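Getreidemühle Cotik mit Handkurbel und Schwungrad

Artikel: Cotik, Ausführung mit großem Schwungrad
Hersteller: Werkstatt Ramanauskas
Preis: 790 Euro inklusive Mehrwertsteuer, ohne Versand
Lieferbar: ja, aus unserem Lager
Seite zuletzt geändert: 6. April 2023

Die Cotik ist eine Handmühle für Menschen, die regelmäßig backen und ihr Mehl am gleichen Tag verbrauchen möchten, an dem es gemahlen wird. Wir verkaufen sie seit der ersten Serie. In dieser Zeit hat sich am Mahlwerk wenig geändert, am Gehäuse mehr und an der Anleitung sehr viel. Die alte Anleitung war vom Hersteller selbst geschrieben und leider schwer zu verstehen. Die neue habe ich übersetzt und an manchen Stellen ergänzt, deswegen bitte ich um Nachsicht, wenn ein Satz nicht ganz so klingt, wie man ihn im Deutschen sagen würde.

Mahlwerk

Die Mühle arbeitet mit zwei Steinen aus keramisch gebundenem Korund. Der hintere Stein steht fest, der vordere wird über die Welle mit der Kurbel gedreht. Den Abstand stellt man mit der Rändelschraube auf der Vorderseite ein. Die Schraube hat keine Rasten. Manche Kunden vermissen diese am Anfang, aber man kann so auch zwischen zwei gewohnten Stellungen mahlen, was bei Roggen angenehm ist.

Für feines Mehl dreht man die Schraube im Leerlauf zu, bis man die Steine ganz leise schleifen hört, und dann ein kleines Stück zurück. Erst danach füllt man Getreide ein. Wer umgekehrt vorgeht, bekommt die ersten zwei Löffel sehr grob und muss sie noch einmal durchgeben.

Der Trichter fasst 300 g Weizen. Für ein normales Kastenbrot füllt man also zweimal. Einen Aufsatz für größere Mengen haben wir beim Hersteller angefragt, bis jetzt ohne Ergebnis.
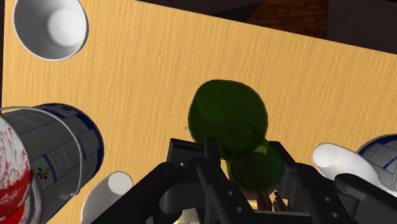

Bei Hafer ist etwas Geduld nötig. Er ist weicher und fetter als Weizen, und bei feiner Einstellung legt er sich als Schicht auf die Steine. Man merkt es daran, dass die Kurbel leichter geht und trotzdem weniger Mehl kommt. Dann öffnet man die Einstellung weit und mahlt eine Handvoll trockenen Reis durch. Danach sind die Steine wieder frei. Mais geht nur grob, Popcornmais bitte gar nicht. Ölsaaten wie Mohn, Lein und Sesam gehören ebenfalls nicht in diese Mühle – dafür führen wir die Flockenquetsche Flosturero mit Stahlwalzen.

Kurbel und Schwungrad

Das Schwungrad ist aus Grauguss und sitzt auf der Seite gegenüber der Kurbel. Es macht die Mühle schwer, und es gibt jedes Jahr jemanden, der uns schreibt, ob man es nicht weglassen könnte. Man kann. Die Welle läuft auch ohne Rad. Aber nach meiner Erfahrung wird das Drehen dann ungleichmäßig, und die Schulter meldet sich schon nach dem ersten Trichter.

Die Kurbel lässt sich für links und rechts montieren. Zum Umbau braucht man den mitgelieferten Sechskantschlüssel und ein wenig Kraft bei der ersten Schraube, die im Werk mit Schraubensicherung eingesetzt wird. Die Drehrichtung bleibt dabei gleich. Linkshänder kurbeln also von sich weg, und daran muss man sich gewöhnen.

Befestigung

Der Fuß wird mit zwei Zwingen am Tisch befestigt. Die Tischplatte soll einen Überstand haben, damit die Zwingen greifen. Bei Tischen mit einer Zarge direkt an der Kante geht es nicht gut, und wir empfehlen in diesem Fall das Grundbrett Nakolov aus Buche, das man mit der Mühle verschraubt und mit einem Anschlag gegen die Tischkante setzt. Unter die Zwingen legt man die beiden Filzstücke aus dem Beutel. Bitte nicht die Korkscheiben nehmen, diese gehören unter den Trichter.

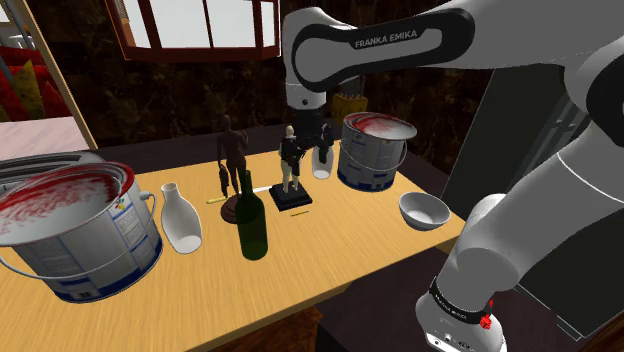 Was uns oft gefragt wird, ist die Lautstärke. Eine Handmühle ist leiser als eine elektrische, aber stumm ist sie nicht. Der Ton ist tief und gleichmäßig. Siiri Bite, die bei uns die Reparaturen annimmt, mahlt morgens in einer Mietwohnung und hatte deswegen noch keine Beschwerde. Auf einem hohlen Tisch mit Schubladen wird das Geräusch allerdings deutlich stärker als auf einem massiven.

Reinigung und Pflege

Die Steine werden trocken gereinigt. Vordere Schraube lösen, Deckel abnehmen, Stein herausziehen, beide Flächen mit der Bürste ausbürsten. Wasser darf nicht an die Steine kommen, auch nicht »nur kurz«. Wenn es doch passiert ist, lässt man sie einige Tage an einem warmen Ort stehen und mahlt danach Reis, bis das Mehl nicht mehr klumpt.

Das Gehäuse aus geöltem Eschenholz wischt man mit einem fast trockenen Tuch ab. Einmal im Jahr etwas Leinölfirnis, dünn, und den Überschuss nach einer Viertelstunde abnehmen. Ölgetränkte Lappen bitte flach ausgebreitet im Freien trocknen, sie können sich selbst entzünden.

Das Lager der Welle ist geschlossen und braucht kein Fett. In der ersten Serie war es noch offen. Wer eine solche Mühle besitzt (man erkennt sie an der Messingkappe hinten), kann bei uns den Umbausatz bestellen.

Technische Angaben

Höhe ohne Trichter: 310 mm
Füllmenge Trichter: 300 g Weizen
Steine: Korund, keramisch gebunden
Gehäuse: Esche, geölt
Schwungrad: Grauguss, schwarz lackiert
Kurbelgriff: Birne, drehbar
Befestigung: zwei Zwingen, im Preis enthalten

Im Karton liegen die Mühle mit montiertem Mahlwerk, Schwungrad, Kurbel, Trichter, beide Zwingen, Bürste, Sechskantschlüssel sowie der Beutel mit Filz und Kork. Das Schwungrad ist unten verpackt. Den Karton also bitte nicht auf dem Kopf öffnen.
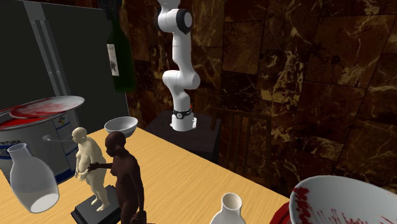 Katalog Nr. 22, Seite 14

Garantie und Ersatzteile

Auf das Gehäuse und die Welle gibt der Hersteller fünf Jahre, auf die Steine zwei. Schäden durch Steinchen im Getreide sind ausgenommen. Wir raten, ungereinigtes Getreide vom Hof vor dem Mahlen auf einem hellen Blech durchzusehen. Ein Kiesel macht eine Kerbe, die man danach in jedem Mehl findet.

Steine gibt es nur paarweise. Sie werden zusammen eingeschliffen, und ein neuer Stein neben einem alten mahlt nie ganz gleichmäßig. Kurbelgriff, Trichter und Rändelschraube sind einzeln zu haben und meistens am nächsten Werktag im Versand.

Im November ist die Werkstatt Ramanauskas geschlossen. Bestellungen für Mühlen liefern wir in diesem Monat aus dem Lager, Reparaturen am Mahlwerk bleiben jedoch bis zur Öffnung liegen. Kleinere Sachen wie eine lose Kurbel oder einen gerissenen Trichter machen wir selbst.

Fragen zur Mühle und zur Anleitung beantwortet Sigrún Blöndal, am besten schriftlich. Bei Reklamationen bitte die Seriennummer angeben. Sie steht auf der Unterseite des Fußes, zwischen den beiden Bohrungen für das Grundbrett.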